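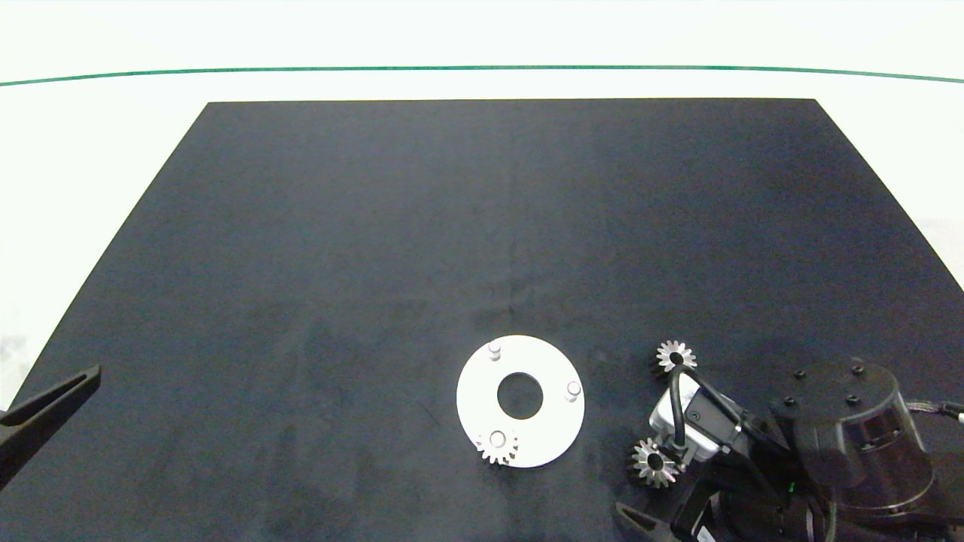
Gear assembly on the mat. One gear is on the ring plate, two to go.

Call for participants: evening operators, two-arm assembly bench

The Tarkton shared workshop is looking for four people to operate and help maintain a two-arm bench through January. The task is a small one: three metal spur gears, a white ring plate with three pegs, one gear per peg. We want it done by many different hands, because the policy we train copies its operators' habits along with their skill.

What you would do
Teleoperate both arms for 30 episodes per shift, with a break after 15.
Reset the plate and gears between episodes, varying their positions on the mat.
Log dropped gears, jammed bores and cable snags. Snags matter - the wrist camera or sensor cable has a loop in it and we are still working out the routing.

What we have
367 usable episodes, recorded by Tadhg Noonan and Clodagh Mac Mathúna. Most put the gears on in the same order. We would like that to change.

What you need
Steady hands and patience with repeated work. No programming required. If you can print replacement plates or crimp connectors, say so. Minimum age is 18. Workshop membership is not required, but the safety induction is: 40 minutes, given by Úna Rafferty.

Terms
Shifts run from 6:30 p.m. to 9 p.m. Pay is 33 euros per shift, plus bench access for your own projects.

To apply, leave a note for Catríona Horgan at the Tarkton front desk with the evenings you can work and one thing you have built or repaired.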